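# Hudden convention centre – is anyone else going to the open session?

**pacita_e** · July 11, 2019

Hi all. I've been reading this board for years and hardly ever post, so be gentle! I went down to the library this morning to look through the display about the proposed Hudden convention centre, and I came home with more questions than I left with, so I thought I'd put it to you lot.

The short version, for anyone who hasn't been following: the city wants to build on the old Hudden rail yard, with a main hall, a ballroom and 30 meeting rooms, and a hotel next door run by a company called Skallico. The hotel gets 624 rooms. The business case says we're losing mid-sized conferences to other cities because delegates end up scattered over half a dozen motels, and I can believe that – my sister came for a nursing conference in May and spent more time on the shuttle bus than in the sessions, poor love.

What I can't work out is who pays if the bookings don't come. Does anybody know? I'm not against it. I'd just like to understand it before I put my name to anything.

Pacita Evangelista

---

**KwesiF**

Good on you for going, Pacita, and welcome out of the shadows.

I worked in event catering for a good long while before my knees gave up on me, so take this as one man's view from behind the bain-marie. A convention centre almost never makes money on the building itself. The room hire covers the lights and the staff if you're lucky, and everything else comes from people sleeping, eating and drinking in the neighbourhood. So when the city says the centre will run at a small loss, that doesn't frighten me at all. It's normal. What you want to ask is how small, and for how many years.

The hotel is the part I like. Planners want their people under one roof, or at least a short walk away in decent shoes. We lost a dental association once (lovely crowd, ate everything, ironically mad for the toffee pudding) purely on hotel rooms.

---

**gjalali**

I'll be the grump, then, as usual.

We've heard all this before with the Buenaventura Pavilion. That was going to fill every restaurant on the harbour too. I had the shop two streets back from it for 8 years and I could count on one hand the days when I knew there was an event on from the till. Delegates get fed inside, they get bused to a dinner inside some other building, and they go home. Kwesi, with respect, you were the one feeding them!

Also, the display has a very handsome drawing of the plaza full of people with coffees. There's no page on the traffic along Plavport Road at half past four. I looked twice.

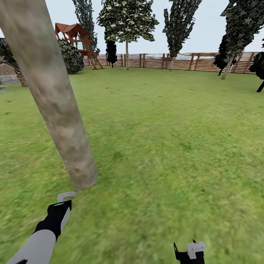 And before anyone says it, yes, I know the rail yard is an eyesore and something has to go there. I'd sooner see housing with shops along the bottom, and a smaller hall for the things we already host well: the choir festival, the quilters, the school expos. Those families stay for the weekend and they wander about and buy things.

---

**KwesiF**

Guilty as charged on the feeding, Gholamreza! But the Pavilion had no hotel attached and it was built on the wrong side of the highway, so I don't think it's a fair comparison. People won't cross six lanes for a sandwich. Hudden is right on the tram.

I'm with you on Plavport Road, though. It's dreadful already.

---

**oceane_ross**

Coming in from a slightly different angle, as I book conferences for a professional body (a modest one, we're usually looking at a few hundred people over three days).

Pacita, on your question about who pays: I read the longer report, the one they have behind the desk and will fetch for you if you ask nicely. As I understand it, Skallico carries the hotel and the city carries the centre. There's a levy on hotel stays that is meant to cover the shortfall, and if the levy comes up short then it falls back on general rates. That last bit is in an appendix, and I do think it deserved to be nearer the front.

From the booking side, I'd bring my lot here tomorrow if the hall existed. The airport's close, the weather's kind for most of the year and the food is good. But I'd be booking three years out, and so would everybody else, so please don't let anyone tell you the place will be busy the month it opens. The calendar takes time to fill and the early years can look awfully thin, even for a centre that does well in the end.

Gholamreza, I also agree about the choir festival. Community groups get squeezed out of these places by the daily rates unless there's something in writing to protect them.

Océane

---

**gjalali**

Thank you, Océane, that's the most useful thing I've read on it anywhere, including from the city. General rates in an appendix! My wife just had to ask me what I was shouting at.

---

**MarkAnthonyN**

Hello neighbours. I live on the Hudden side, close enough that I'd hear the reversing beepers, and I'm in favour. There, I've said it.

My two are both in their twenties and both working in hospitality, and both of them travel across town for it at silly hours. A hotel that size at the end of our street would mean a great deal to them, and to plenty of other families around here. I know the jobs aren't all glamorous. They're still jobs with a roster and a tram stop.

What I would like is for the loading dock to be moved to the north side. At the moment it's drawn facing the houses, and I've measured it on the plan with my daughter's school ruler (she's not needed it in a while) and it comes to 100 metres from the nearest bedroom window. That's not much when the trucks start before dawn. I've already sent in a comment about it, and if anyone else on our side would do the same I'd be very grateful.

---

**pacita_e**

Oh, this is wonderful, thank you all so much! I had no idea there was a longer report. I'm going back in the morning to ask nicely.

Mark Anthony, I'll put in a comment about the dock even though I'm over the hill from you and wouldn't hear a thing. And I think I'm going to ask at the open session about a set number of days for local groups at a rate they can manage – Océane, would you mind if I sent you my wording first? I tend to go on a bit, as you can see.

---

**oceane_ross**

Please do. Send me a message through the board and I'll have a look at it tonight. If you can get them to name a figure for the local rate while they're standing at the microphone, even better.

---

**KwesiF**

I'll be there as well, up the back near the door on account of the knees. Gholamreza, I'll save you a seat if you promise to let the poor presenter get through the first slide.

---

**gjalali**

No promises. Save me the seat, though.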